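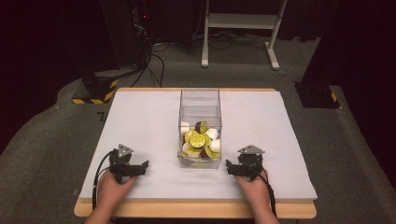

# Open day at the Celtia building, who else went?

**tinsnips_dave**

Went along to the Prerus open day in March, the afternoon slot. Posting a write-up as a few people on here asked whether it was worth the trip.

Most of the ground floor was given over to the hand-held gripper work. You sit or stand at a table with one gripper in each hand and pick small bits out of a clear acrylic box, and the grippers record what you do. The bits are all in a heap, so you have to work out which one will come free first. They let visitors try it after the talk. I had 9 minutes and was slow for all of them.

The talk was by Mounir Naciri. He was clear and didn't oversell it. He said they had 623 recordings of the box task so far and that it was too early to say how well any of it would carry over to the arms. I wrote that number down as someone was bound to ask.

Parking is poor. Use the one behind the Ashour unit and walk round.

---

**mallory_k**

I was in the morning group and we didn't get a go. We were told the tables were for staff only until lunch. Bit annoyed to read this.

What did the grippers feel like? They looked light from where I was standing.

---

**tinsnips_dave**

Lighter than I expected, but the cable pulls a bit. You want it hanging off the side of the table before you start, otherwise you drag it over the board. The two fingers are short, so you have to get right down into the box, and the walls get in the way if you come in at an angle. The coin-shaped piece was the worst. Flat on the pile, nothing to get hold of. I ended up tipping it on edge with the left gripper and taking it with the right.

---

**oldrelay**

I went too and I'll be the miserable one. I don't see what this has to do with automation. It's a person moving small parts about by hand with a tool that is worse than fingers. I run a packing line. If I want small parts out of a tub I use a bowl feeder, and it does more in a minute than I saw done all afternoon.

---

**Hessle_Jon**

A bowl feeder does one part. You change the part and you are buying new tooling and losing a week. The box had mixed bits in it, different shapes, all on top of each other. That is a fair test and I'd like to see your feeder do it.

---

**oldrelay**

I'd sort them before they went in the box.

---

**Hessle_Jon**

Who sorts them?

---

**oldrelay**

Fair enough. We do have two people on that at the moment. I still think they should have shown an arm doing the job. A visitor wants to see the machine work.

---

**r_amrani**

Rachid Amrani here, I helped run the tables that afternoon. A few answers.

mallory_k, sorry about the morning. We had 30 people booked and more turned up, and we only opened the tables once the talk was out of the way. Send me a message and I'll put you down for the next one.

oldrelay, we talked about showing an arm and decided against it. The trained version is at the Mendanum site and is not ready for visitors. I'd sooner show the part that we do every day. If you have a mixed tub from your line that you can spare, I would like to try it.

The little silver triangular plates on top of the grippers are markers, as a couple of people asked on the day. Please don't hold the gripper by them. We had one bent.

---

**mallory_k**

Thanks, message sent.

---

**oldrelay**

I can do you a tub of clips and caps. It will be filthy.

---

**r_amrani**

Filthy is fine. Bring it to the side door, the front desk will only try to post it upstairs.

---

**benchvice**

Is the next one suitable for a twelve year old? Mine is keen but won't sit through a long talk.

---

**tinsnips_dave**

Talk was 30 minutes with questions. There were a couple of kids in our group and they were quicker at the box than I was. I'd bring a drink, the machine in the corridor was out of order.

---

**r_amrani**

Yes, with an adult. Doors at 4 for the late session. The drinks machine is still broken.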